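Notebook, laundry corner
2019-06-02

Picking this up again after leaving it alone longer than I meant to. The last entry ended with me grumbling about the basket and promising to write down properly how we want the laundry corner to work, so I've made a pot of tea and I'm going to do that now, and whoever is on next can add to it in the margins as usual (please date your additions, I can never tell the handwriting apart after a month or so).

First the housekeeping. The Linska powder is finished and I've put the empty box by the door to remind us. The Leclerc liquid is nearly full and will do perfectly well for the darks, but I don't love it for towels, it leaves them a little slick and they don't drink up water the way they should. I have written "powder" on the shopping sheet twice so it can't be missed. The shelf above the sink has been wiped down and the pegs are back in their tin. 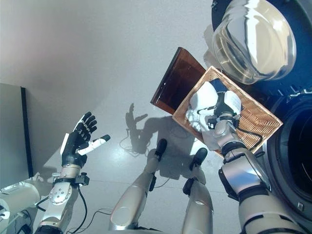

Baskets, then, and I could go on about baskets all evening. We have been through a fair number of them since we started on the Plurnar rooms, and I keep coming back to the woven kind for anything that has to be carried up to the machine and tipped. The tan rectangular one is my favorite by a long way. Held at a slant under the open door, with the white cloth bundled inside, it takes up very little of the space in front of the machine, and a corner gives you something to aim with, where a round basket just rolls its load along the rim and drops a sock behind your foot. I did try a round one for most of a week and went back to this shape with great relief! The weave does want looking after. I run a dry brush over it when I think of it, and once in a while I go around the inside with my palm to feel for any end that has come loose, because a loose end will find a knit cuff every single time. One of the older baskets cost me a good cardigan that way and I still haven't quite forgiven it.

Next, sorting. I know I have preached about this before, and I know that for a tiny load it feels silly to split things up. The small mixed load is still where most of our trouble comes from. A big load of towels is just towels. It's the odds and ends, a towel and a couple of dark things that happen to be lying about together, that get pushed in on one setting with everybody hoping for the best. My own habit is to carry it all over in one basket if it's a small lot and make the decision at the door, with the lights on, where navy and black can be told apart. In the back hall they can't. I've brought up odd pairs of socks from there more often than I'd like to admit in a notebook other people read.

What I'd like us to settle on for these:

1. Whites go in by themselves, even if it's only one towel. Hold it over for the next white load if it isn't urgent. 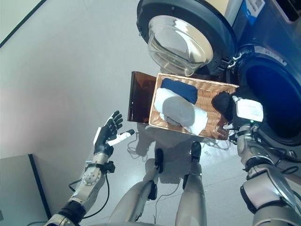
2. Darks can share. Navy and black have been washed together here for ages on the cool setting and I've had no complaints about either, though I'd keep anything brand new out of it for its first couple of washes.

3. Check the pockets before anything leaves the basket. I found 4 paper tissues in one pair of trousers the other day, which is surely a record, and spent the rest of the morning picking white fluff off a black sweater with tape.

4. Shake things out as they go in. A towel that enters the drum as a ball has a way of leaving it as a ball, and then the middle takes forever to dry on the rack.

5. Door open afterward, and wipe the fold of the gasket with the old blue rag. I'm fussy about this one. The smell we had in the spring came from there, I'm quite sure, and it took me three hot washes and a lot of vinegar to chase it out.

On spin speeds: I've been using 1000 for towels and bringing it down for knits. Somebody had left it turned right down after a wool wash and I didn't notice until I pulled out a bath sheet that weighed as much as a small dog. Please turn the dial back when you're done.

Now the trays. For folded things I've come around to using a tray with a rim, and I didn't expect to like it as much as I do. A basket swallows folded laundry, you lose all your nice flat edges on the way across the room, whereas on a tray you can lay the towel at the front and tuck the darker pieces behind and beside it and see at once what you've got. The one drawback is that a shiny tray lets cloth slide. Anything with a long sleeve or a loose hem starts creeping over the side as soon as there's a tilt, and the copper-colored one is as slippery as they come.

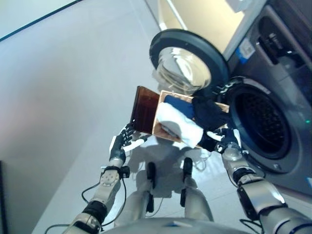 Still to do

Cut a piece of the Paliteo shelf liner to fit the bottom of a tray and see whether it holds a folded towel in place. There's a roll of it under the sink, up to 7 feet left on it by the look of the thing, so there's plenty to make a mess of the first try.

Brush out the baskets and leave them on their sides overnight.

Order powder. Stock number on the old box is 3666, and please get the large one this time, the small box hardly lasts us to the end of June.

Find a better place for the lint tape. It has been living in my apron pocket and it goes through the wash nearly as often as the apron does.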